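The Potting Corner at Clurnasdale
Words and pictures by Anika Brannigan

Every March, when the summer things have gone leggy and I've run out of excuses, I give my potting corner a proper going-over, and this year a few of you asked to see how it's set up. It's a small spot, so this is a small gallery, but pop the kettle on and stay a while anyway.

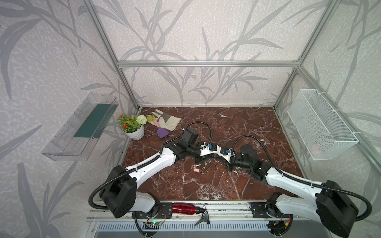
I've wanted a corner like this since our days in the Tillman Street flat, where every bit of repotting was done on newspaper over the laundry sink. The leafy grey wallpaper was my one splurge. I dithered over it for ages, and my friend Morven Munro finally told me to get on with it - she was right, as she usually is about walls.

The reddish-brown marble with its white veins is my favourite colour in the whole place. Morven voted for plain white, and we've agreed to disagree.

At the back on the left is the artificial plant in its white pot, with the round white pom-pom flower and the little orange blossoms. Yes, a fake plant in a potting corner! I'm very fond of it, and it has never once asked me for a drink.

Next along, the beige gardening glove with the green and pink trim, laid out flat, and the purple scraper with the pink handle just in front of it. I do like my tools cheerful.

On the side walls, a clear plastic shelf with a dark teal-green strip along the inside, and opposite it the white wire basket, held up with cable ties. I'm a great believer in cable ties - I bought a bag of 800 years ago and I dare say I'll be leaving the rest to my grandchildren.

More from the garden itself once the bulbs are in.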